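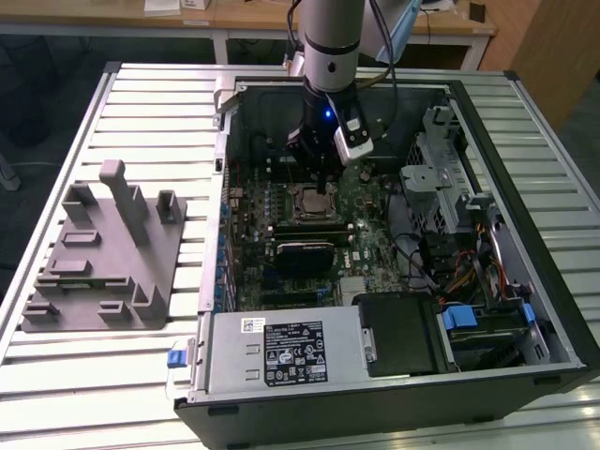
Vonodska Workstation Reuse Project
Progress report to the Sheehan Fund, second period
Prepared by Tegan McAlister, Noma Workshop
For: Shona Halliday, grants manager

1. Where the project stands

The grant covers the refurbishment of 60 used desktop workstations and their placement with three community learning rooms. At the end of July all of the towers were in our storage room and had been logged. Each one has a record with its case number, the processor it arrived with, the memory fitted and any damage to the case or the board.

Most of the work in this period was on processors and sockets. We had planned to do memory and drives first and come to the processors later. After the first few machines we switched the order. A board with a bad socket can't be placed, and we had already put time into memory tests on machines that then failed for that reason. The work plan attached to the grant agreement still shows the old order. I will send a corrected page with the next report unless you would like it sooner.

The storage room lease has been extended to the end of the project on the same terms. The bench room is unchanged.

2. Work done in this period

Intake. Isla Henare finished the intake log. She found several towers whose case label did not match the paperwork from the donor, and these have been corrected in our records. The donor has the corrected list and has confirmed it in writing. Isla also removed the old asset stickers, apart from the ones that would not come off without marking the paint. Those have been covered.

Cleaning. Every tower is blown out and wiped down before it goes on the bench. The power supply vents and the front of the case take the longest. We went through more filters than we had budgeted for, and this shows in section 5.

Processors. The towers arrived with a mixture of processors. For the learning rooms we want machines in the same room to match as closely as possible, so that the person looking after the room can keep one setup and copy it across. This means taking processors out of some boards and fitting different ones. The tower is laid on its side with the panel off, the memory is taken out if it is in the way, the lever is released and the load plate is opened. The socket is then checked under a lamp before any processor is brought near it. When fitting, the corner mark on the processor is matched to the mark on the board, and the processor goes straight down with no sliding.
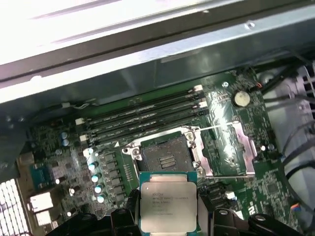
The model line on the lid is read and written on the job sheet at the same point in the work. We had been copying it from the intake log, and twice the log was wrong. Reading it again takes very little time, and once the heatsink is back on there is no way to see it without undoing the job. Small print is hard to read under the ceiling lights, so the bench now has a lamp on an arm that can be turned to throw the light across the lid.

We also changed the way we clean off old thermal paste. The wipes we started with left lint along the edge of the lid. Kiều Tô tried several others and settled on a lint-free type from Flasteo, which costs a little more per pack and lasts longer. The cleaning step is now done away from the open board in all cases.

Memory. Memory testing goes on overnight in batches. Kiều set up the test rack and keeps the results. Modules that pass are bagged in matched sets and stay bagged until the processor work on the receiving machine is complete. Modules that fail are tested once more in a different slot and then go to recycling. The failure rate has been low enough that we don't expect to buy memory.

Drives. All drives were removed at intake and are being wiped or destroyed in line with the agreement with the donor. Certificates are kept with the intake log and can be sent on request. New drives have not been ordered yet. We are waiting for a price from a second supplier.

3. Machines not yet passed

There are 14 towers set aside. They fall into the following groups.

Socket contacts bent or dirty. These are being looked at one at a time. Some can be cleaned. The ones with bent contacts will be stripped for parts, as we don't think it is a good use of grant money to attempt that repair.

Load plate or lever stiff. In these machines the lever would not come back down with normal pressure. Nothing has been forced. We have a good lever assembly on a stripped board and will see if it can be moved across.

No power. The power supplies have been swapped with known good ones as a test. Where that fixed it, the tower will go back in the queue once we have a replacement supply. Where it didn't, the board is assumed faulty.

Case damage. A small number have bent side panels that do not latch. Vaughan Harawira thinks most can be straightened and has taken them on.

We do not expect to lose all of these. The grant application allowed for some loss, and we are inside that allowance today even if every machine set aside turns out to be scrap, provided no more are added.

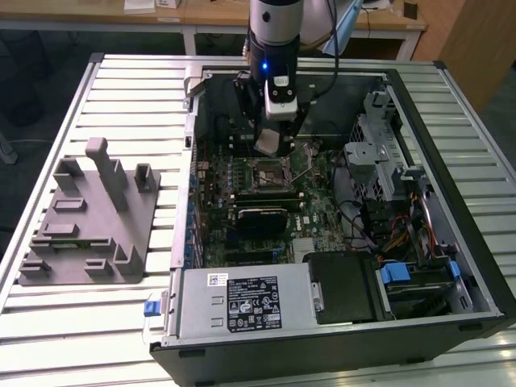 Dell tower on its side with the panel off. The CPU socket is empty.

4. Bench layout and parts storage

At the end of the last period you asked how loose parts are kept track of while a machine is open. This was a weak point at the time. Screws went into cups, heatsinks went wherever there was room, and processors sat in their plastic clamshells in a box at the end of the bench. One processor was mislaid for most of an afternoon and was found under a job sheet.

The arrangement now is as follows. The open tower sits on the slatted aluminum worktable with the power supply toward the person working. It stays in that position for the whole job. Screws go into a lidded tray with the job sheet number on it. Heatsinks go on a shelf of their own, fan side down, with paste residue removed before they are put there. Only one tower is open on the worktable at a time.

Processors have been moved out of the box. A processor that is out of a board is either in a pocket on the gray panel or in a closed clamshell with a label. It is not put down on the worktable, on paper or on top of the case. The rule applies to processors we think are faulty as well, until they have been tested and signed off. 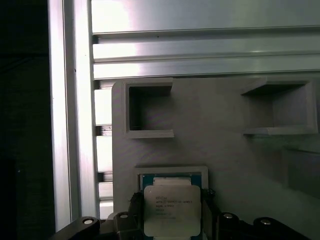
Processors are always picked up by the edges. We went over this again with everyone who works at the bench, along with wearing the wrist strap, after finding a thumbprint on the underside of one processor at intake. That one had come to us with the mark already on it, and it cleaned up and tested fine, but it was a useful reminder.

The written procedure for the bench has been revised to match. It is two pages long, with a drawing of the corner mark and how it lines up. Isla has laminated a copy for the wall. The learning rooms will each get a shortened version covering memory and drives only. We don't want anyone outside the workshop opening a socket.

5. Budget

Spending on consumables in this period came to $1,049, which is over the line in the original budget. Filters and lint-free wipes account for most of it. The rest is thermal paste, antistatic bags, labels and the bench lamp. The line for replacement memory has not been touched, and I would like to move part of it across to consumables. The total does not change. A request form is attached for your signature if you agree.

Transport was under budget. The donor delivered the last load at no charge, so the van we had booked was canceled with a full refund. Staff time is as planned. The change in the order of work did use some hours on machines that later failed, and these were absorbed by putting off the cable work to the next period.

6. Learning rooms

All three rooms have confirmed that they still want the machines. The first has desks and power in place and is ready to take delivery. The second is waiting for an electrician to add outlets along one wall. The third has asked if it can have fewer towers and more monitors. We have told them that monitors are outside this grant, and that the number of towers can be reduced if they put the request in writing by the end of next month. Any towers released in this way would be offered to the other two rooms first.

Vaughan visited the first room and measured the desks. The towers fit underneath on their feet with enough space behind for the cables – the ones at the window end will need longer power cords, and we have those in stock.

7. Next period

Finish the processor work on the remaining towers in the queue.
Decide on each machine in section 3 and close the list.
Order drives once the second price is in.
Fit memory and drives, and run each finished tower under load overnight.
Tidy cables and fit side panels.
Deliver to the first room.

The delivery to the first room is the item most likely to slip. It depends on the drives arriving in time, and we have no firm date from either supplier. The room knows this. If the drives are late we will keep the towers here until they are complete, and I will let you know by email when that is clear.

8. Items needing a reply

Approval to move funds from replacement memory to consumables (form attached).
Confirmation that parts from stripped towers may be kept as spares for the learning rooms after the grant ends. The agreement doesn't say either way.
A time for your visit to the workshop. Mornings are better for us, as the overnight test results are read off at 8 a.m. and the bench is in use from then until lunch.

Attachments: intake log, job sheet template, bench procedure (revised), budget transfer form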